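Nelico Display Fruit and Baskets

The Nelico range of display fruit is supplied to furniture showrooms, model homes, teaching kitchens and school drama departments. Each item is sold singly, and baskets are ordered separately.

Grapes are offered in dark red, green and black, and bananas in yellow or green. Apples, lemons and pears may be added to any order. The Montes basket is available in natural or dark brown, with or without a handle.
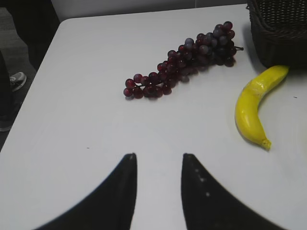
Poul Blöndal writes that the grapes hold up well in a room where students handle them all day, although he would welcome a longer stem for hanging. The customer office has passed the request to Jarine, the workshop responsible for the grape molds. A hanging version is planned for November.

Care

Wipe fruit with a damp cloth and mild soap. Do not soak. Single grapes that come away from the bunch may be pressed back onto their pegs by hand. Baskets should be brushed dry and kept away from radiators.

Ordering

Display fruit is packed by type in cartons of 200 pieces for trade customers. Smaller orders are accepted from schools and nonprofit organizations, with a minimum of three items. The Grultano warehouse holds 4000 pieces in stock, and orders received before noon leave the same day. Returns are accepted within two months, provided that the items are clean and the labels have been kept.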